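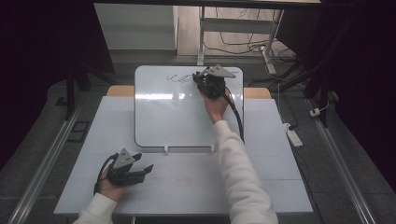

Chapter 4. Turning Motion into Commands

I spent most of my first year at Sallell convinced that writing on a board was an easy job for a robot. You've got a flat surface and a pen, so how bad could it be? Then I plotted my first recorded path next to the one my controller had produced, and wow, did they disagree! The hand moved in lovely smooth loops. My controller moved like it was late for a bus.

So this chapter is about the software that sits between those two curves. We'll start with a list of gripper poses, each with a time stamp, and work toward something a motor can follow. Our recordings come in at 30 poses a second, and the arm wants new targets far more often than that, so the first job is filling in the gaps (section 4.1). After that we clean up the jitter, and then we get to my favorite part, contact, where a position error of 2 millimeters can mean no ink at all.

You'll need the pose classes from Chapter 3 and the Trestico simulator, which takes some 15 minutes to install. My old officemate Pieter Verbeke wrote the spline code we use, and I've left his comments in, grumpy ones included.

Open the file strokes.py and let's look at the time stamps first.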